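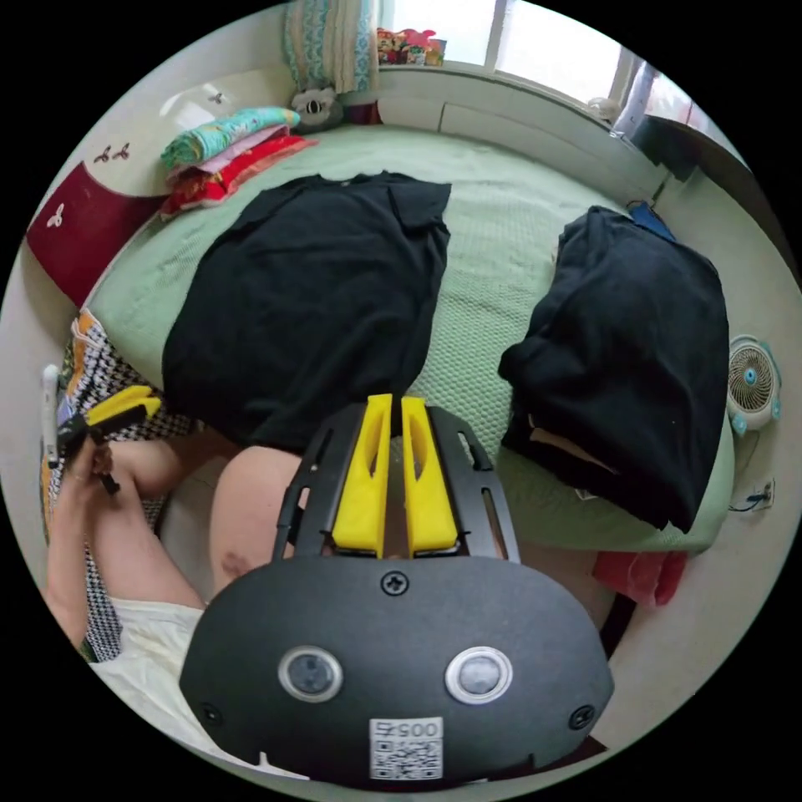 Black T-shirt laid out for folding, handheld gripper with the yellow fingers

Ticket: Shirt folding, left and right recordings drift apart
Project: Nygård (student clothes-folding project, Vinville)
Opened by: Waraporn Sombatkul
Status: Fixed, watching it

Waraporn, Apr 1, 2025
Hi all! Folding is going so well that I almost feel bad opening this. The two-handed grippers are great on T-shirts, but when I play a session back the left hand lags behind the right. It starts out fine and gets worse. By the end of a long session the gap is 195 ms, so on playback the left fingers close on a hem that the right hand has already started to lift. Short sessions look perfect. I restarted both grippers and swapped the cables, no change.

Kenneth Mowat
Ooh, nice one. Does the gap grow steadily or does it jump? Also please send me the frame counts for both sides from one bad session.

Waraporn
Steadily, I plotted it and it's a beautiful straight line! The right side has 3405 frames. The left has the same number, so we're not dropping any.

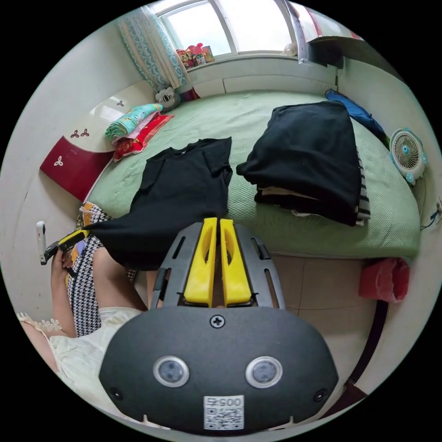 I should add that dark shirts are no worse than light ones. I wondered about exposure at first, but the drift is the same on the striped one and on the towels from November.

Kenneth
Great, that rules out a lot. Same frame count plus a straight line sounds like two clocks running at slightly different speeds. Can you check whether time sync is on in Flolleck for both sides? It's under Session, then Clock.

Waraporn
On for the right, off for the left!! The update must have reset it. Turned it on and did a long session, then another to be sure. Gap at the end is 2 ms both times. The hem fold plays back so cleanly now, you have to see it.

Kenneth
Love it. I'll write a script to correct the old sessions, since the drift is a straight line we can just stretch the left side to match. Please don't delete any. I'd also like a warning at startup if the two settings differ.

Waraporn
Yes please to the warning. Leaving this open until the script has run. Sleeves next!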